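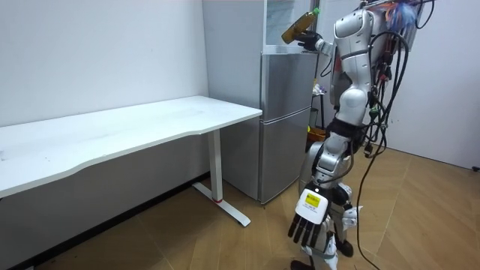
Unit 6: Cold Storage and the Household Refrigerator
Food Preservation, Dusthorpe evening course
Notes by Liya Assefa, revised in October with corrections from Ajith Bangera

6.1 Scope

Unit 5 covered heat treatment. These notes cover storage between the freezing point and 40 °F. Freezing is left to Unit 7. Read section 6.4 before the practical; the worksheet assumes it.

6.2 What cooling does

Cooling slows the growth of most bacteria, yeasts and molds. It does not sterilize food, and it does not undo growth that has already taken place. A pot of soup left on the counter all afternoon and then chilled carries its afternoon population into the refrigerator.

Two groups of organisms matter for this unit.

Spoilage organisms change smell, color and texture. Many of them grow slowly at refrigerator temperatures, so milk sours and meat turns slimy even when the appliance works correctly.

Pathogens make people ill and may leave no sign that can be seen or smelled. Most grow very slowly or not at all below 40 °F. Listeria monocytogenes is the exception examined most often. It grows at refrigerator temperatures, so storage time limits apply to ready-to-eat foods as well as storage temperature limits.

6.3 The refrigeration cycle in brief

A refrigerator moves heat from the cabinet to the room. The parts, in the order the refrigerant passes through them:

Compressor. Raises the pressure and temperature of the refrigerant vapor.
Condenser. Gives up heat to the room. The refrigerant becomes liquid.
Expansion device. In most household units, a capillary tube. Pressure drops and the refrigerant becomes cold.
Evaporator. Takes up heat from the cabinet air. The refrigerant becomes vapor and returns to the compressor.

Dust on an exposed condenser coil reduces heat rejection and lengthens the run time. A worn door gasket lets in warm, moist air, which adds both to the heat load and to frost on the evaporator.

6.4 Temperature inside the cabinet

The dial is a control setting. It is not a measurement. Temperature differs from one part of the cabinet to another, and the differences depend on the design.

In a static (non-fan) unit, cold air sinks and the lowest shelf is usually coldest. In a fan-assisted unit, the area near the air outlet is usually coldest and lettuce placed against the outlet may freeze. Door shelves are the warmest and least stable position in both types. Use them for condiments, juices and other drinks. Do not use them for raw meat, and avoid them for fresh milk if there is space elsewhere.

Measuring procedure:

Place a thermometer in a glass of water on the middle shelf. Close the door and leave it overnight. Read it first thing in the morning before the door has been used. If the reading is above 40 °F, lower the setting one step and repeat. Air readings are not accepted for the worksheet, as they move too quickly when the door is opened.

6.5 Worked example: cooling load

A student puts 2 kg of warm soup into the refrigerator at 45 °C. Find the heat to be removed to bring it to 5 °C. Take the specific heat as that of water, 4.19 kJ/kg·K.

Q = m × c × ΔT
Q = 2 × 4.19 × 40
Q = 335 kJ

If the evaporator removes heat at 171 W and all of it came from the soup, the time needed would be 335,000 / 171 = 1,959 seconds, or just under 33 minutes. The real time is much longer. Heat must first travel through the soup to the surface of the container, and natural convection from a container to still air is slow. Gadisa Birhane's group obtained the 33-minute figure last term and reported it as the cooling time. This loses marks. State it as a lower limit.

Shallow containers cool faster than deep ones of the same volume. Divide large batches before chilling.

6.6 Arrangement

Ready-to-eat food goes above raw food. Raw meat and fish go on the lowest shelf in a container with a rim. Leave gaps for air movement. Apples and ripe pears release ethylene and should be kept apart from leafy vegetables.

Cooked leftovers: label with the day of cooking. Perishable food should not stand at room temperature for more than 2 hours.

6.7 Exercises

1. Repeat the calculation in 6.5 for 700 g of cooked rice, using a specific heat of 3.5 kJ/kg·K.
2. Explain why a refrigerator left open in a closed room warms the room.
3. Measure your own refrigerator by the method in 6.4 and record the reading at three shelf positions.

Worksheets go to Gemechu Sisay before Unit 7. Thermometers are to be returned with the worksheet.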